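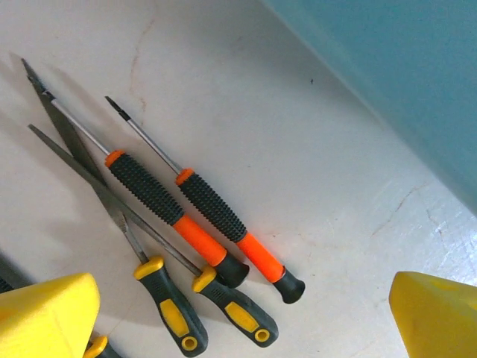

What is a hobby toolmaking fair good for if you already own tools? Mostly for getting your hands on the small stuff, the screwdrivers and files that shops sell sealed in plastic, and for asking the people on the stands how they look after them.

I went to the one at Drostholm in August. It fills the old drill hall behind the station, and admission is paid in cash at a folding table. I got there at 10 a.m. and stayed until they started stacking chairs. The program listed 100 stands, but a fair number of those were one person with a blanket over a trestle. The big machines were on the ground floor and the hand tools were upstairs, where it was quieter and a lot warmer.

## The ground floor

I went through it fast. Valtonen had lathes running and a crowd three deep in front of them, so I saw the backs of jackets. A clock restorer had a movement in pieces on green felt, with a card reading "stopped 1672 times, repaired once." He told me the first number came from a customer's diary. The coffee stand was next to the grinding demonstration, and everything I drank tasted of it.

## Upstairs

The hand tool tables were run by Vukon, a small repair workshop that takes in cameras, sewing machines and spectacles. Orvokki Ruotsalainen was in charge of them. She has been fixing small mechanisms for most of her working life and gives short answers.

They let visitors pick things up. The precision screwdrivers with orange and black handles were the ones people went for first. The black part of the grip is covered in small raised knurls, and it holds well between two fingers and a thumb. I normally use cheaper ones with smooth handles, and I slip with them when my hands are oily. The cap at the end is rounded, so it sits fine against the palm when you need to push.

Next to them on the white surface were needle files with black and yellow handles. One had a broad, flat blade that came to a point, the other a narrower one, slightly rounded. Each handle had a hole at the end for hanging. I asked Orvokki if she hung hers. She does, on nails, in order of how often she reaches for them.

Her advice on files took up most of our talk:

- Brush them after every job, along the cuts.
- Chalk the teeth before filing brass or aluminum.
- Push to cut, lift on the way back.
- Keep the blades from rubbing together in a drawer, which dulls them faster than work does.

She was less strict about screwdrivers. Flat tips can be dressed on a fine stone, and she finishes hers on 1000 grit. She said most of the chewed screws that come into the shop were turned with a tip one size too small.

## The storage question

I asked what she would keep a set like this in. I have a canvas roll at home and I don't like it, because the shafts work their way through the bottom seam. She pointed at the light blue plastic boxes on the tables. They are plain inside, with a flat floor and no dividers. There is a latch on the long side and a handle molded into the rim, and you can see through the walls a little. Orange and black screwdrivers and yellow and black ones were out on the tabletop beside one of them, so it was easy to judge how they would go in lengthwise.
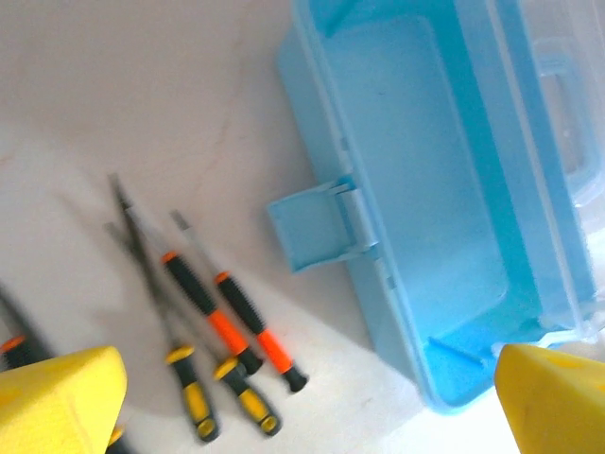
## What I bought and what it cost

One box and one flat file, from the Fusto stall by the stairs. The box was 4 euros. The file cost more than I had planned to spend, and I didn't haggle. I left the screwdrivers for another time.

The upstairs toilets were out of order all day. If you go next year, take the side door on the canal side, where there was no line at all when I left.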